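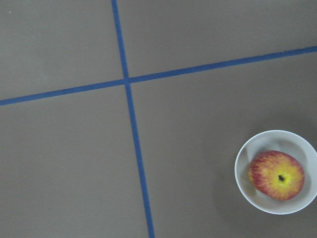
A reader wrote in after my last post to say that I had the order wrong, and that anyone planning a second arm should fix the budget first and look at catalogs later, because once you have seen the nice one you will bend the numbers to fit it. The same reader asked what I expect to pay in total, with everything in, and whether I had counted the things that don't come in the box.

Fair questions. I had not counted them properly. I have now, so I'm writing it down.

## Where things stand

I have one arm, a Runa, bought used. It is bolted to a gray table with blue tape on it for reference, and it has a small camera at the wrist. The job I've been working on since May is fruit and bowls. An apple goes in the bowl, the bowl gets moved to another part of the table, and so on. It's slow work but I like it, and it has taught me more about what I need to buy than any spec sheet did.

The Runa is fine for that. Its problem is reach. Once the bowl is well over to one side, the arm is close to fully stretched, and a stretched arm is less steady. I can work around it by keeping everything near the middle, but then I'm only practicing on the middle of the table.

So the plan is a second arm on the opposite side. It doesn't have to be fast or lift much. A bowl with an apple in it is about as heavy as anything I handle.

## The two quotes

I asked for prices on two arms. One is another Runa, new this time. The other is a Vaher, which has a longer reach and a better connector at the wrist.

The Vaher was quoted at $2485. I had that number stuck in my head for most of the fall and was happily comparing it to my savings. Then I asked the seller for a price delivered to my door, with tax, shipping and the power supply included (the power supply is a separate line, and you can't run the arm without it). That came to $2832.

I should have asked for the second number to start with. The first one isn't wrong, it's just the price of an arm sitting in somebody else's warehouse. If you are getting quotes, ask in the first email for the delivered price with everything needed to turn it on. Use those words. I did this with the Runa and got a straight answer the next day.

The new Runa is cheaper delivered. I'm not going to print the number because the seller gave me a small discount as a repeat customer and asked me to keep it to myself. The gap between the two is big enough to notice and small enough that I could talk myself into either one.

## What doesn't come in the box

My list, in the order I remembered things, which says something about how my head works:

- Gripper. The Vaher comes with a bare flange. The Runa comes with a basic gripper that I already know well.
- Fingertips. These wear. I've gone through more pairs than I planned on, and I don't expect the second arm to be any kinder to them.
- Wrist camera, its bracket, and a long enough cable.
- Clamps or bolts. The table top may also need a backing plate on that side.
- A stop button that cuts both arms. At the moment I have one button for one arm, and I don't want to be choosing between buttons.
- A powered hub. The computer is already short on ports.
- Tape, bowls, cups, fruit. Small money, but it comes every week.

I put $360 against all of that, not counting the gripper. I got there by looking up what I paid for the same things last time, adding them together, and then adding a bit for whatever I've forgotten. Last time I didn't write a line for small parts at all, and I ended up buying them one at a time with shipping on each order.

The gripper is the open item. Jornik makes one that fits the Vaher flange without an adapter, and I've asked them for a price. They haven't answered yet. If it's high, that settles the question in favor of the Runa, and I won't be too sad about it.

## Same or different

There's a good argument for buying the same arm twice. I have spare parts for the Runa. I know how it behaves when it's cold in the garage and I know which joint gets noisy. My notes, my mounting holes and my software all assume a Runa. A second one would be running in a weekend.

The argument for the Vaher is mostly reach, plus some curiosity. I don't trust curiosity as a line in a budget. So I tried to look at reach by itself and see if it was worth paying for.

I cut a strip of cardboard to the reach of each arm, minus a hand's width so as not to count the fully stretched part. I pinned one end where the second base would go and swung it across the table. The new Runa, on the opposite side, covers the part that the old one struggles with. It does not cover the whole table by itself. The Vaher nearly does.

Do I need one arm to cover the whole table? For the work I'm doing now, no. If the bowl is on the far side, the far arm can handle it. I can imagine tasks where it would matter, but I don't have one of them written down, and I've made a rule for myself that a feature has to be attached to a task that's written down. I broke this rule once with a force sensor. It's in a drawer.

If you try the cardboard test, do it with your usual objects out. I first did it on a bare table and was very pleased with how everything overlapped. Then I put the bowl out and remembered that the arm has to come in from above, so it loses some of its reach just getting over the rim. I trimmed both strips and did it again.

## Time

I hadn't treated time as a cost, and I think I should have. The Vaher has a lead time of 14 weeks. The Runa ships from stock.

Those weeks aren't lost, since I'd keep working with one arm. But money tied up in an order is money I can't use if something on the first arm fails. I asked whether I could pay a deposit and the rest on shipping. They said yes, and the deposit was lower than I'd feared. It's worth asking even if the website only shows one way to pay.

Setup time is the other part. When I moved here to Selasari I had to set up the table again from nothing, and it took me far longer to get the camera and the arm to agree with each other than it did to carry the furniture in. The tape went down early on and has stayed down. With two arms there will be two cameras that need to agree with the table. I'm blocking out a stretch in which I don't plan to get any real work done.

## The budget as it is now

I keep it in a plain text file with four headings.

**Arm.** Delivered price, for whichever one I pick. The Vaher number is in there for now, as the worst case.

**Gripper.** Blank until Jornik writes back. Zero if I go with the Runa.

**Small parts.** The $360 from above.

**Held back.** An amount I don't touch until the new arm has been running for a month. It's for the things that break in the first weeks, and for the part I'm sure I ordered in the wrong size.

There used to be a heading called "Nice to have." I deleted it. Everything under it was either something I needed and was embarrassed to spend money on, like the second stop button, or something I just wanted.

I left electricity out. I looked at the bill from before and after the first arm and couldn't find the difference. I also left out my own time, other than as dates on the calendar. Putting an hourly rate on it would make the whole thing look silly, and I do this because I enjoy it.

## Used

Somebody will ask why I don't buy used again, as it worked the first time. It did work, but the seller was close enough that I could go and watch the arm move before I paid. I asked to see every joint go through its full range, slowly, then quickly, then hold still with a weight on the end. One joint sagged a little and we took that off the price. I haven't seen a used one that near to me this year. I wouldn't buy a used arm from a listing - a photo can't show you sag.

If one turns up locally before I order, I'll go look at it and take a bag of apples to use as the weight.

## Next

I'm leaning toward the Runa. I was leaning toward the Vaher when I started this post, so don't take that as final. I've given Jornik until after the holidays to reply, and I'll order something once I have that price or have given up on getting it.

In the meantime I'm going to drill the holes for the backing plate. Both bases can use the same plate if I make it a bit oversized, so that's one job I can do without having made up my mind. I'll post the hole pattern when it's done, for anyone with the same table thickness.

Wed 22 December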